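Terminal de gas natural licuado de Jivberg

La terminal de Jivberg es una instalación de recepción, almacenamiento y regasificación de gas natural licuado (GNL), situada en la orilla norte de la bahía de Xaba. Es operada por la empresa Jirkus.

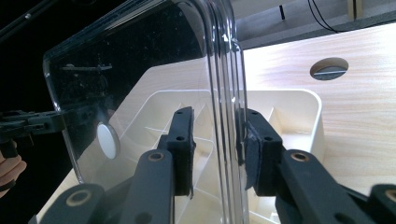

La instalación dispone de 2 tanques de contención total y de un muelle con una longitud de 545 metros. El gas regasificado sale por un gasoducto de 24 kilómetros, que lo conduce hasta la red de transporte en Stasari.

Historia

El proyecto fue presentado por Jirkus como alternativa a una unidad flotante — opción que se descartó por el oleaje de la bahía en invierno. La primera descarga comercial se realizó el 20 de mayo de 2023, y en junio comenzó el suministro regular a los distribuidores de Stasari.

Funcionamiento

El GNL se descarga mediante brazos articulados y se conserva a una temperatura de alrededor de -160 °C. Para la regasificación se emplean vaporizadores de agua de mar. El gas de evaporación se recupera con compresores y se envía a la red.

Véase también

Gasoducto Jivberg-Stasari
Puerto de Xaba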